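How to get a mug ring off a wooden table (and what to skip)

Search for white ring removal and you will get mayonnaise, toothpaste, cigarette ash, a hair dryer, walnuts, and a hot iron over a T-shirt. I have tried most of them over the years, on my own furniture and on other people's. Two of them do something. The rest mostly polish the area next to the mark so you stop looking at it.

What follows is the order I would work in on a table with a shiny clear finish. It starts with the least you can do and moves up slowly. Stop as soon as you're satisfied, and I mean that, most of the ruined tables I have seen were ruined at the stage after "good enough."

First, work out what you have

A white or cloudy ring is moisture caught in the finish. A dark ring is moisture that got through to the wood. The first can usually be dealt with at home in an evening. The second means stripping at least part of the top, and no kitchen ingredient is going to change that, whatever the comments say.

If you can't decide, look at the mark from low down with a lamp on the far side. White marks look milky and sit on the surface. Dark ones look gray or black and follow the grain.

Don't rely on the mug looking clean, either. A plain white ceramic mug on a glossy top seems about as harmless as anything you could put on a table, and that is exactly the pairing people write to me about. Most mugs have an unglazed foot underneath, a rough ring that holds water after washing. Turn yours over and run a thumb along it. 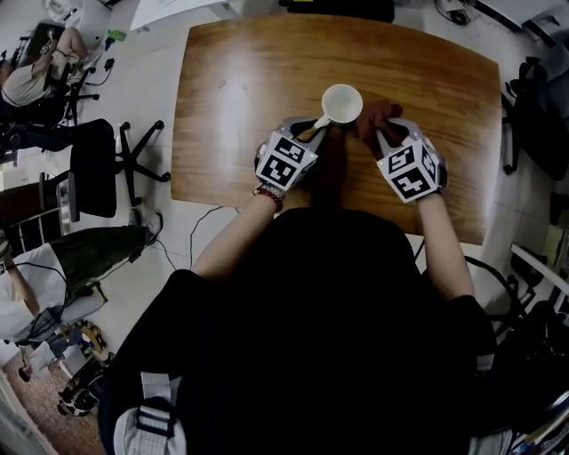 Kenta Chiba doesn't buy the part about the foot: I've used the same four mugs on the same table for years, no coasters, and the only mark I ever got was from a pizza box. It's heat, every time. Dry the bottom all you like, it won't help you if the coffee is hot.

He has a point about the pizza box. Heat softens some finishes enough to let moisture in, and a flat cardboard box traps steam over a wide area. I still think the foot matters. I have had a ring from a mug of cold water left overnight, and there was no heat involved in that one. Do both, dry the foot and use something under hot drinks.

What you need

Two soft cotton cloths, white or undyed
A hair dryer with a low setting
A bit of paste wax
A non-gel white toothpaste, only if you get as far as step 4

You don't need a special product. I bought a bottle of Jarnument ring remover last February and it did what a warm cloth did, with a stronger smell. Maybe I had a bad bottle. I wasn't going to buy a second one to find out.

Step 1. Wait

Fresh marks often fade without help. Clear the table, leave the spot uncovered, and give it a full day in a warm room. People hate this step. It costs nothing and it works often enough that I won't skip it.

Step 2. Wipe and dry

Wipe the area with a barely damp cloth to get rid of sugar and grease, then dry it straight away with the second one. Go with the grain. Sometimes the "ring" comes off on the cloth, in which case it was coffee and you can go and do something else.

Step 3. Low heat

Set the dryer on low and hold it a hand's width from the surface. Keep it moving. Stop every minute or so and touch the wood. It should feel warm, never hot. If the mark is going to shift this way you will see it start to shrink from the outside edge within a few minutes. If nothing has happened after 8 minutes, nothing is going to.

I don't use the iron. It does work, I'll admit that, and it also leaves a dull patch the size of an iron if you look away. On rounded or curved edges it's worse, as the finish tends to be thinner there.

Step 4. Toothpaste, carefully

Toothpaste is a mild abrasive and that is all it is. You are rubbing away a very thin layer of finish. Put a small dab on a damp cloth and rub lightly with the grain, then wipe and look. Two or three rounds at most. Test under the table or on the inside of a leg before you go anywhere near the top.
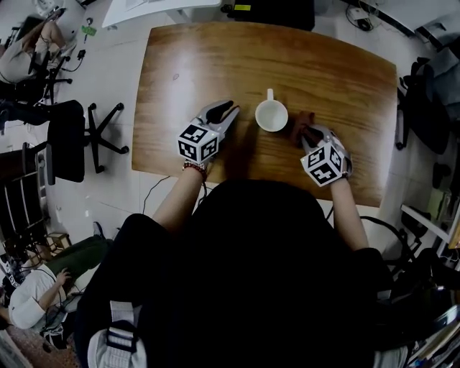 Once the mark has gone, or faded to where you can live with it, wipe off every trace of paste and let the wood dry for an hour. The spot will look flatter than the rest. A thin coat of wax, left a few minutes and buffed with a clean cloth, brings most of the shine back. Wax the whole top if you have the patience. Waxing one circle gives you a shiny circle.

About mayonnaise

The oil fills in the cloudiness and makes it harder to see. For a day or two it looks like a cure, then you clean the table and there it is again. Petroleum jelly does the same job and doesn't smell of eggs. I wouldn't bother with either.

Keeping it from coming back

Coasters, yes, but not all of them. Shiny ones with no absorbent layer let water run off the side and sit underneath, and then you get a square mark. Cork is fine. Felt is fine until it's soaked. The Masow ones I was given came with a lifetime guarantee and started peeling by the summer.

Wax twice a year if the table gets daily use. And check under the fruit bowl now and then.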